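Rinse aid, water hardness, and the film on my glasses

The film came back in February. I had assumed it was gone for good after I replaced the dishwasher, so it took me longer than it should have to look at the water instead of the machine.

Some background. Our house is on a shared well that serves the upper part of the street. The water is hard. The last test I ran came out at 64 grains on a strip that I no longer trust, and a proper titration kit put it far lower, at a figure that is still bad for glassware. I mention the strip only as a warning. Strips that have been open in a humid cabinet for a year drift high, and I adjusted the softener to match a number that was wrong.

There are two separate things people call cloudiness. The first is scale, a deposit of calcium and magnesium carbonate left when droplets dry on the surface. It dissolves in acid. The second is etching, where the surface of the glass itself has been attacked by hot alkaline wash water. Acid does nothing to it. The test takes five minutes: put a spoonful of white vinegar in the glass, tilt it so that one side is covered, wait, rinse, and dry with a cloth. If the wetted side is clear and the other side is not, you have scale. If both sides look the same, you have etching, and the glass will stay that way.

I ran this on every glass in the cupboard. The everyday tumblers cleared completely. Four of the older wine glasses did not change, and they have a faint rainbow tint near the base that I now know is an early sign of etching. Those are from the years when the softener was set too aggressively and I was using a full dose of detergent every cycle. Soft water and excess detergent is the worst combination for glass. Hard water leaves a deposit you can remove; very soft water with too much alkali takes material off, and it does not go back on.

So the adjustment goes in both directions, and most of the advice I have read treats it as if it only went in one.

The new machine is a Ruris. It has a built-in softener with six steps, and the factory setting is the third. The manual gives a table for converting hardness to a step, but the table is in German degrees, and the kit I own reads in parts per million. Divide by 17.8 to convert. I did this on paper, set the fifth step, and ran it for two weeks with no other changes.

Results were better but uneven. Glasses on the left side of the upper rack came out clear. Glasses on the right side had spots, always on the same face. I cleaned the spray arm and found two of the outer holes partly closed with what looked like grit. A straightened paper clip was enough. Afterward the spots were more evenly spread, which I counted as progress of a kind.

Next was rinse aid. I had been using the store brand at the default dose. Silvia Halás, who used to run the kitchen at the place where I did my bookkeeping apprenticeship, suggested leaving the product alone and changing only the dose, one step per week, and writing it down. I did that. At step four the spots stopped. At step five there was a blue sheen on the tumblers and a slight taste, so I went back to four. I tried Flokora afterward at the same dose and could not tell the difference in either direction, apart from the smell, which is stronger.

Detergent came last. I had been using tablets, and a tablet cannot be adjusted. I switched to a powder called Lūse and started at half the amount printed on the box. For plates from an ordinary dinner this is enough. For anything with baked cheese it is not, and I go up to three quarters. The box holds 2000 grams and should last well into summer at this rate.
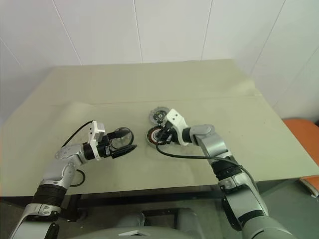 Temperature matters more than I expected. The glass program on the Ruris runs cooler than the normal one and skips the heated dry. With the heated dry on, water left in the concave base of an upturned tumbler evaporates in place and leaves a ring. With it off, the same water stays liquid and can be shaken out or wiped. I now open the door a hand's width when the cycle ends and leave it for 20 minutes. On Saturday I forgot until evening, and every base had a ring.

Plastic cups are a different problem. Plastic holds less heat than glass or ceramic, so it dries poorly, and whatever is in the water stays on it. The clear ones also scratch, and a scratched cup looks cloudy however clean it is. The vinegar test works on the deposit, but do not use anything abrasive afterward. I wash ours by hand and dry them with a cotton towel.

Current settings, for my own reference as much as anyone's:

Softener: step 5
Rinse aid: step 4
Detergent: half dose, powder
Program: glass, heated dry off
Filter: rinsed weekly

Vratislav Zelenák wrote to ask whether citric acid in an empty cycle is safe for the seals. I use it every second month, 78 grams in the bottom of the tub, with no detergent and the hottest program. The seals on the old machine showed no damage from it, but that is one machine. Check the manual for yours.

I still need to retest the well water after the spring rain. The new strips are in a sealed jar with a desiccant packet, and I will run them next to the titration kit before I touch the softener again.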